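Section 4: Teaching the pair a task by hand

Read section 3 first. If the arms have not yet been bolted to the front rail, you are in the wrong section, and possibly in the wrong mood.

4.1 Before you begin

The Testero cell teaches by copying. You move the two leader handles at the desk, the two arms in the cell do the same, and everything is written to disk, including the parts you would prefer to forget. An episode is one go at the task from start to finish. Plan on 76 good ones per task. You will make more than that.

Keep both baskets hung and the case on the floor as you set them on the first day. The arms learn what the cell looks like as well as what to do in it, and they take tidying up badly.

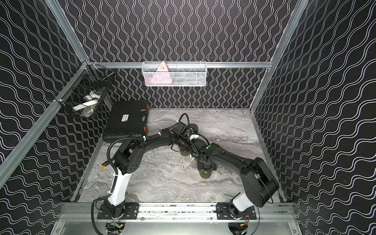 Tandenska Cell Guide, issue 16

4.2 Waking the arms

1. Close the cell and take your hands off both leader handles.
2. Switch on the left arm, then the right. Wait for each to stop moving.
3. Bring the leader handles to the same pose as the arms. Near enough will do; the software makes up the rest over 2000 milliseconds.
4. Press Follow. The arms are now yours.

CAUTION: Step 3 matters. If the handles and the arms disagree by a long way, the arms will settle the argument quickly and by the shortest route.

CAUTION: The wrists can touch near the middle of the floor. The software will not stop you. It assumes you had a reason.

4.3 Recording an insole episode

The practice task supplied from Plasusberg uses footwear and a loose insole. It looks simple, and people tend to pick it first for that reason.

5. Set the footwear on the floor towards the back, within reach of both grippers.
6. Press Record and wait for the tone.
7. Take hold of the insole with one gripper. Bring the other in slowly from its own side.
8. Close the second gripper before you move anything else. An insole held at one end swings -- and a swinging insole teaches the arms to chase things.
9. Keep a little slack between the grippers. Two arms pulling in opposite directions will both win for a moment, and then you will be buying insoles.
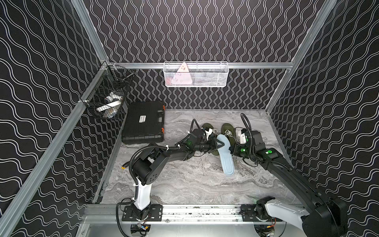 10. Carry on to the end of the task without long pauses. If you stop to think, the arms will learn to stop and think in the same spot, with nothing to think about.
11. Open both grippers, back the arms away and press Stop.

Note: An episode should come in under 41 seconds. Longer ones are kept but marked in amber on the list.

4.4 Keeping or discarding

12. Play the episode back in Du, the viewer on the desk machine.
13. Press K to keep it or D to discard it. There is no key for "nearly".
14. Shift the footwear a little before the next episode, and turn it now and then.

Note: A fumble that you recover from is worth keeping. A fumble followed by muttering is also worth keeping, as there is no microphone.

If one arm lags behind its handle, stop recording and go to section 7.2.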